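Is there any point in those cable boxes, or should I just sort the cords?

Posted by Vlasta Vasić
12 Jan 2020

I've got a corner of the den where every cord in the house seems to end up. A power strip, a couple of extension cords, lamp cords, chargers for things I may not own anymore. My sister-in-law swears by the Mulex cable box, which is a plastic box with a lid and a hole at each end. You push the whole mess inside and shut it. The box says it "ends cable chaos" and I don't believe a word of it. To me the chaos is still in there, only now I can't see it.

I've also looked at the Trorau sleeve, a long fabric tube that zips up around the cords. The reviews are all five stars and all sound like the same person wrote them.

So, does either of these do anything useful? Or is there a sane way to untangle and sort the pile without buying something? I've tried twice. Both times I got one cord loose, gave up, and put it back. I also don't know what is safe to leave plugged in to what. Please don't tell me to go wireless. I have lamps.

Ross

I have the Mulex one and it's great, looks so much neater. Just get the bigger size. You can fit a lot in there. Mine sits behind the couch and I haven't opened it since last February.

Dörte Pfeiffer

I would be careful with the answer above mine. A lid over a full power strip is something I'd want to think about for longer than it takes to click "buy." Cords and chargers give off some heat, and a closed plastic box stuffed full of slack doesn't help that heat get away. Some boxes have vents and are meant for the job. Plenty of them are a shoebox with a nicer price. If the maker won't tell you what the plastic is or what load the thing is meant to cover, I'd leave it at the store. And a box you haven't looked into for a year is a box full of dust.

The sleeve is harmless enough, but try taking one cord out of it. You end up unzipping the whole length. For a TV where nothing ever changes, fine. For a corner where you plug and unplug, it's a nuisance.

What works for me is dull and costs next to nothing.

Turn off the strip and unplug it from the wall before anything else. Then pull every plug out of it. People skip this and try to untangle with both ends attached, which is why they quit after one cord. I suspect that's what happened to you both times.

Carry the whole lot to a table. Don't do it on the floor behind the furniture where you can't see what you're pulling. Get the heavy things out first, meaning the strip and any multi-socket block, and set them to one side. Once those are gone the pile gets a lot looser without any effort.

Now work from the plugs. Take hold of one plug and feed it back through the loops toward you. Never tug from the middle of the cord, that only tightens the knot. If a plug won't come through, leave it and pick another.

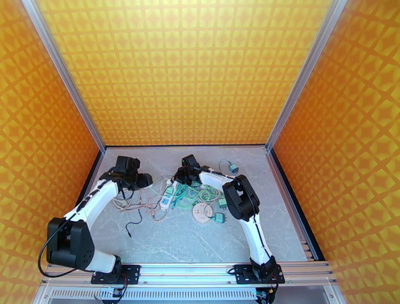 Colors are more help than labels at this stage. If you have a green cord and a tan one, don't try to follow both at once. Pick the green, follow it to its end, and ignore the rest until it's out. The thin black ones I leave for last, they slip out easily once the thick ones are gone.

As each cord comes free, look it over along its full length. Cracked covering, a bent prong, a scorch mark near the plug – throw it out. Don't tape it. I know the tape is right there in the drawer.

Then coil what's left in loose loops as wide as your hand and close each with a twist tie or a strip of hook-and-loop. I was sold a pack of 25 Orner ties and still have most of them, so don't let anyone tell you that you need the large pack. Bread bag ties held up just as well for light cords.

As for what goes into what, the rule I stick to is that a strip goes straight into the wall. It doesn't go into another strip, and a multi-socket block doesn't go on the end of a strip either. Read the rating printed on the strip and add up what you mean to run from it. Lamps and chargers are usually modest. Space heaters are a different matter and belong in a wall outlet of their own.

Last, the chargers for things you may not own. Put them in a bag and write the month on it. If you haven't gone looking for one by next winter, take the bag to electronics recycling. I was doubtful about this too, and I did need one back – an old camera charger – but only the one.

Ross

Ok I opened the box. There was a lot of dust. Still think it looks neater, but I've left the lid off for now.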